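20th June

Gripper comparison, bag task. Saturday, so the cell is quiet and I get both arms to myself until Behrouz comes in. Same teal lunch bag as before. Goal for today: decide if the linkage fingers stay on for the zipper work or if we go back to the Bratine parallel jaws.

Both arms with the black linkage grippers, head camera running the Vovton controller build from March. Grip force setting 43 on both sides to start.
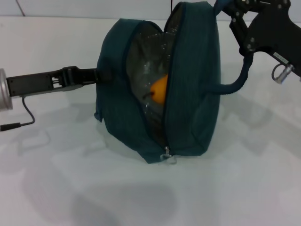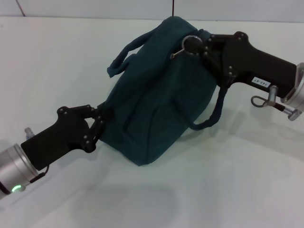
Teal bag between the two grippers. First one: bag part open, orange inside, right gripper on the strap. Second: right gripper up on the shoulder by the handle.

Notes as I go –

Left gripper pinching the side panel: good. Fingers close flat on the fabric and take up a fold, which gives them something to hold. The Bratine jaws used to slide off this cloth unless I cranked the force, and then they crushed the bag.

Right on strap: mixed. Strap is thin, easy to grab, but pulling on it moves the strap a long way before it moves the bag. So commanded motion and what the opening does are two diffrent things. Fine for lifting, bad for holding the mouth open.

Right on shoulder: much stiffer. Bag goes where the arm goes. Downside is the handle hangs right under the gripper and I worry about catching it on the way out. Need a retreat move that goes up first, then back. Wrote one, not tested at full speed.

Force: tried 43, then 30 on the left only. At 30 the left let go when the right pulled. Back to 43. Don't bother going lower with this bag.

Camera: the foil lining is a pain. Bright specks all over it, and depth is junk wherever it creases. Segmentation found the orange anyway, going by color. Cut exposure and the lining got better, but then the black fingers turned to mush against the dark teal. Mitra says try the Imhof polarizer before touching exposure again. It's in the drawer under the Hokari spares I think.

Zipper pull: small, silver, hangs at the bottom of the opening. Camera loses it next to the lining. Maybe tie a bit of colored cord to it for now, cheating but lets us test the grippers separately from vision.

Latency on the Vovton box: 230 ms from camera to arm command at worst. Too slow for correcting a slip, OK for everything else. Behrouz wants to log it per arm, I said fine if he writes the script.

Cables – check slack on the left before anybody runs wide moves.

Where it stands: linkage fingers stay on. Shoulder grasp for holding, strap grasp only for lifting. Not redoing the Bratine runs unless Mitra wants the numbers side by side.

To do
– polarizer, then repeat at the old exposure
– retreat move at full speed, empty bag
– cord on zipper pull
– 3 more runs with the strap grasp, slower
– ask Hokari about softer finger pads, 2 sets if they have them in stcok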